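# Dorndale Show

The **Dorndale Show** is an annual agricultural show held in the town of Dorndale. It runs for 3 days each March and has been held on the same ground, with interruptions for two wars, one flood and a dispute over parking, for most of the town's existence. It is chiefly known in the district for its preserves section, whose rules are longer than the by-laws of the shire that hosts it.

## History

The first show was a one-afternoon affair intended to settle which of two neighbouring properties had the better rams. It failed to do so, and was repeated the following year on the same basis. Poultry was admitted shortly afterwards, then butter, then handwriting. By the time the railway reached the district the show had acquired a grandstand, a brass band and a standing quarrel with the rival show at Zomunby, 9 kilometres up the line, over which of them was entitled to the second weekend of March.

The Zomunby quarrel was resolved when Zomunby's pavilion burned down. Local histories published in Zomunby treat the fire at some length. Those published in Dorndale give it a sentence. The two societies merged on terms that required the combined event to be called the Dorndale and Zomunby Show in perpetuity, a period that lasted until the next reprinting of the letterhead.

The flood year is remembered for the decision to proceed with the cattle judging regardless. The prize list survives and records a first, a second and a note reading "remainder on the hill".

## Grounds

The showground occupies a sloping site between the creek and the former Cumisel cannery. The slope is a matter of some local pride and has been blamed for most results in the wood-chop. Permanent buildings include the grandstand, the poultry shed, the Solheim Pavilion and a brick toilet block whose colour has changed more often than any other structure in the shire.

The Solheim Pavilion houses produce, preserves, cookery and needlework. It is built of corrugated iron and faces north-west, an orientation that suits the drying of onions and very little else. Decorated cakes have been judged before 10 in the morning for as long as anyone has kept notes, following what the society's minutes call "the subsidence".

## Competition sections

### Livestock

Sheep remain the largest section by entries and the smallest by spectators. Dairy cattle declined steadily as the surrounding farms turned to cropping, and the dairy ring is now shared with the miniature goats, who are better attended than the dairy cattle ever were.

### Produce and fruit

Classes in this section are judged on uniformity, condition and trueness to type. A plate of five matching lemons will beat a plate containing four matching lemons and one magnificent one, a principle that each generation of new exhibitors discovers separately. Pumpkins are judged by weight in one class and by quality in another, and no pumpkin has ever won both.

Citrus is awkward for a March show, as most local varieties are not ready until winter. The schedule nonetheless retains three classes for oranges, dating from a period when a grower with a cool store sat on the organizing body. Entries in these classes vary from few to none.

### Preserves

The preserves schedule lists 100 classes, of which nine are for marmalade alone. Jars must be plain, clear and free of commercial lettering, with new lids. Labels go 2 centimetres from the base and state the contents and the month of making. A jar opened by the exhibitor for any reason is disqualified, and the rules offer several reasons by way of illustration, each of which reads as though it was tried.

Marmalade is divided first by fruit and then by cut: fine, medium, thick and "traditional". The schedule does not define "traditional". Judges have at various times taken it to mean dark, very dark, or made by someone whose mother had also entered. An appeal on the point was lodged in the 1970s and has not been formally closed.

Tomato relish was moved from Preserves to Pickles and Sauces after a rule change, then back again, and for one year appeared in both. The same jar won in each.

### Cookery

The fruit cake class uses a set recipe, supplied with the schedule, so that entrants compete on method alone. Scones are judged on height, colour and texture. Lamingtons must be of even size and must be coated on all six sides, a clause added after an exhibitor pointed out that the previous wording did not mention the bottom.

### Woodchopping

The wood-chop is held on the lower oval and draws the largest crowd of the show. The standing block record has been held by a Zomunby axeman for decades and is accordingly left off the honour board, which is said to be awaiting repainting.

## Attendance

Gate figures were not kept consistently before the introduction of printed tickets. The poorest recorded attendance was 329, in a year of heavy rain and a football grand final replayed on television. Takings in the tea room that day were up on the previous year.

## Catering

The tea room serves sandwiches, slices and tea from an urn bought second-hand from the cannery when it closed. Coffee was introduced over objections. A van selling espresso has traded near the gate since then, and the tea room's sign now reads "The Original" - the original what is left to the visitor.

## In local culture

"Dorndale fair" is a regional expression for a result that follows the rules exactly and pleases no one. It is used in council meetings and at junior cricket. A locally printed tea towel reproduces the marmalade rules in full, in very small type, and is itself ineligible for entry in the needlework section under rule 14.

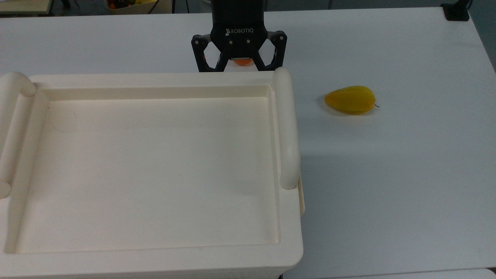
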